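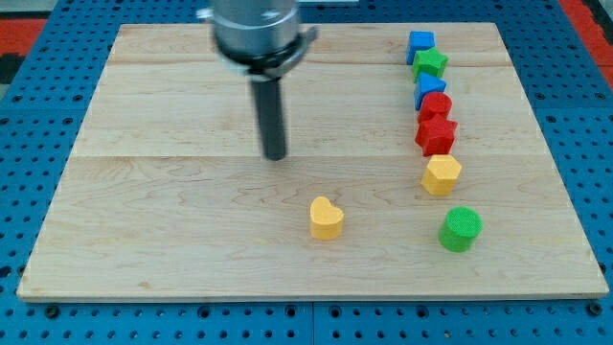

Putting things away is the chore I would most like to hand over, and it is the one I trust machines with least. Washing has a drum. Dishes have a rack. A toy box has none of that, only a lot of small objects in no useful order.

Foam shapes are the usual stand-in. A heart, a star and a cylinder give a planner three different problems. The cylinder can be approached from any side. The star has points that yield if you squeeze them, and a block pressed up against its neighbour leaves no room for fingers. A straight rod can only push, so before anything is lifted the job becomes one of nudging pieces apart without knocking them over.

Rozália Baláž sent me the log from her pushing trials at Trostau. There are 3,578 attempts in it. I spent Saturday reading the failures, and most were dull: the tool came down slightly off centre and the block turned when it should have slid. A child corrects for that without looking up. The controller stopped, looked again and replanned, which is correct and very slow.

Vasilică Barbu thinks a gripper would settle it. I doubt that. Grippers are good at the block standing on its own, and bedroom floors are mostly the other sort - heaps, corners, things under the bed.

So my answer for this year is still no. I'll read the Norkau log next, once I've worked out what their timestamps mean.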